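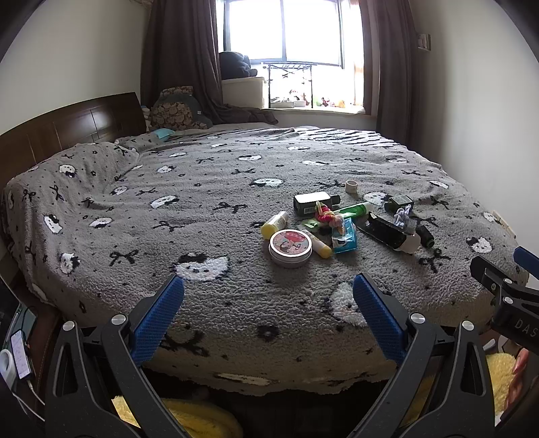
Two hand-held grippers at the near side of the bed, with the objects grouped on the blanket.

Dec 1, 2019
By Karine Desjardins

Review: Cernetti Finger and Pivot Service Kit for Hand-Held Grippers

The Cernetti service kit is sold to groups that run two-finger hand-held grippers in pairs and maintain them without outside help. It contains replacement finger pads, pivot bolts with matching washers, thread compound, a short torque driver, a set of feeler strips, and a printed maintenance card. The Brellgate equipment office purchased two kits for evaluation in the fall and placed one with a pair of grippers used daily in furnished rooms. This review covers setup, routine care, and one repair completed during the evaluation period.

Scope of use

The grippers at Brellgate are operated by hand, one in each hand, and record the handling of ordinary household goods. Sessions take place on beds, desks, and kitchen counters. Typical items are tins, tubes, bottles, small packets, and soft toys, often set close together on bedding. Work of this kind is harder on fingers and pivots than bench work. Long-pile blankets shed fiber into the joints, and a soft surface allows the operator to press further down than intended, so that the finger tips carry a side load at the moment of closing.

By the close of the evaluation the left gripper had logged 3,938 closing cycles on its counter. The right gripper had logged fewer, as most operators favor the left for holding and the right for short corrections. The office had assumed equal wear when it ordered parts. That assumption has been dropped.

Initial setup

Fitting the new finger pads took 21 minutes for the first gripper and 13 for the second. The pads slide onto the finger cores from the tip and are held by a lip at the base. Resistance is considerable over the last quarter inch, and the card recommends warming the pads in the hand. A cloth between pad and palm is advisable; the textured face is abrasive enough to leave marks on the skin.

Alignment follows. The fingers are closed gently on the thinnest feeler strip and the pivot bolts are adjusted until the strip is gripped evenly along its length. The procedure is sound, but the card presents it out of order. Step four calls for final torque on both bolts, and step six asks the user to check for parallel closing. Any correction at step six requires the bolts to be loosened again. Our technicians now perform step six before step four and have written the change on the card in ink.

The torque driver is preset and clicks clearly. It is the best single item in the kit. The office had previously tightened pivots by feel, with the result that two operators could prepare the same gripper and produce noticeably different closing effort.

Routine care

The card specifies a daily wipe, a weekly inspection of the pads, and a monthly removal of the pivot bolts. For work on fabric the monthly interval is too long. Roxana Mihăilă, the technician responsible for the evaluation pair, removed the bolts after 11 days of sessions on bedding and found lint wound tightly around both washers on the left gripper. Closing effort returned to normal after cleaning. The Brellgate schedule now reads as follows:

Before each session: open and close each gripper fully five times, and listen for scraping at the joint.
After each session: brush the pivots, wipe the pads with a damp cloth, and leave the fingers open.
Every second Friday: remove the bolts, clean the washers, apply fresh compound, and reset torque.

Solvent wipes should not be used on the pads. The card states this in small type on the reverse side, where it is easily missed. It belongs on the front.

Repair during the evaluation

In November the left gripper began to close unevenly. One finger reached the object before the other, and small upright packets were tipped over before they could be held. A worn pad was suspected and replaced, with no improvement. Ms. Mihăilă then measured the washers and found that one had been compressed on its inner edge. The kit supplies four spare washers, and the replacement itself was completed in a few minutes. Alignment was repeated from the beginning and the gripper was returned to service the same afternoon.

The kit gives no guidance on this fault. The troubleshooting panel lists uneven closing under "pad wear" only. A competing kit from Grewal, which the office used last year, prints a simple diagram of the joint with acceptable wear limits — a page Cernetti would do well to match. The Grewal kit, however, has no torque driver, and its pads loosened within some weeks of use.

Storage and supply

The case is rigid and closes securely. The compartments for washers and bolts are shallow, and small parts migrate between them when the case is carried upright. We have moved ours to a screw-top jar. Replacement pads are ordered through Bururell in sets of four; single pads are not available, an inconvenience for any group whose two grippers wear at different rates.

Assessment

The Cernetti kit is recommended for groups that maintain one to three pairs of grippers and have a technician willing to depart from the printed card. The parts are well made and the torque driver justifies a good share of the price. The instructions require revision, particularly the order of the alignment steps and the service interval for work on fabric. Brellgate will retain both kits, and the second will be issued to the kitchen pair once the amended schedule has been typed and placed in the case.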